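Two arms, 2261 dollars, and a lot of promises

The Niketti kit from Noseveck is sold as a bench helper you can teach in an afternoon. I gave it until Monday.
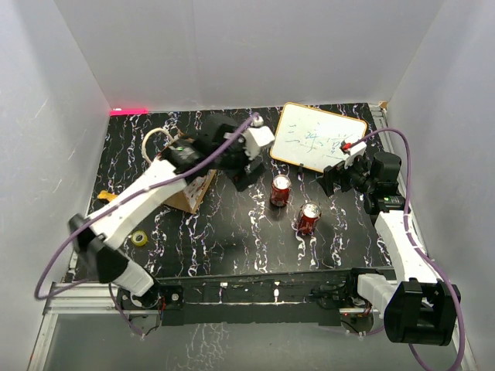 Ruba Smadi wrote to tell me I was being unfair before I'd even started, and that for this money a pair of arms with grippers would have been a fantasy a few years ago. Fine. But the sales page doesn't say "good for the money." It says "ready for real work," and I'd like to know whose.

My test is dull on purpose: two soda cans on a black tabletop, one arm on each side, some clutter left where it was. The brochure has its cans on a bare white table, naturally.

The cables bother me more than the software does. They're purple, they hang in big loops, and I don't love a loop that size next to a moving elbow. Noseveck sells a cable guide – another 74 dollars – and I think it belongs in the box.

Then there's the Vidal support plan, 600 a year, which the checkout page ticks for you. Untick it. The manual is decent up to the calibration chapter, where it sends you to a forum thread with two replies, both asking the same thing I was.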